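Faltautomat im Wäscheservice einführen: So stellen Sie die Arbeit im Team um

Seit November läuft bei uns im Betrieb Velari ein Faltautomat von Flovard. Vorher wurde jedes Oberteil von Hand gelegt. Die folgenden Schritte haben sich bei der Umstellung bewährt.

1. Bestand aufnehmen
Schreiben Sie eine Woche lang mit, was über die Tische geht. Bei uns waren es 3359 Teile, davon 1287 Oberteile mit langem Arm. Diese Gruppe macht dem Automaten die meisten Schwierigkeiten und bleibt vorerst teilweise Handarbeit.

2. Aufgaben neu verteilen
Vier Kolleginnen und Kollegen haben früher nur gefaltet. Heute legen sie vor, prüfen und bearbeiten Störungen. Klären Sie vor dem Start, wer welche Aufgabe übernimmt und wie oft gewechselt wird. Bei uns wird alle zwei Stunden getauscht - das Vorlegen geht sonst in die Schultern.

3. Vorlegen üben
Das Teil kommt mit der Vorderseite nach oben auf die Fläche. Erst den Kragen ausrichten, dann beide Ärmel seitlich ausstrecken und zum Schluss den Saum glattziehen.

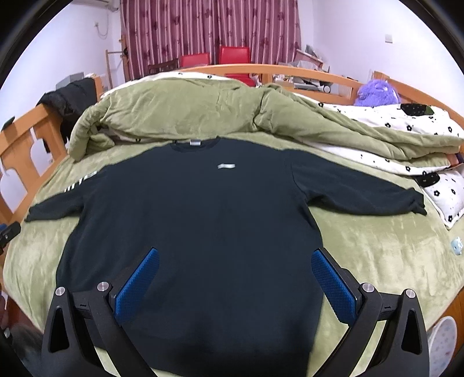
Umgeschlagene Bündchen vorher lösen, Kapuzen nach hinten legen. Wer neu anfängt, übt zuerst ohne Zeitvorgabe.

4. Störungen notieren
Neben dem Automaten liegt eine Liste mit Uhrzeit, Art des Teils und Fehler. Einmal pro Woche geht sie an Bataineh, von dort kommen die angepassten Einstellungen zurück. Stückzahlen einzelner Personen stehen nicht darin - das ist mit dem Team so vereinbart.

Am Standort Bakener beginnt die Umstellung im Frühjahr mit denselben Schritten, dort zunächst nur in der Frühschicht.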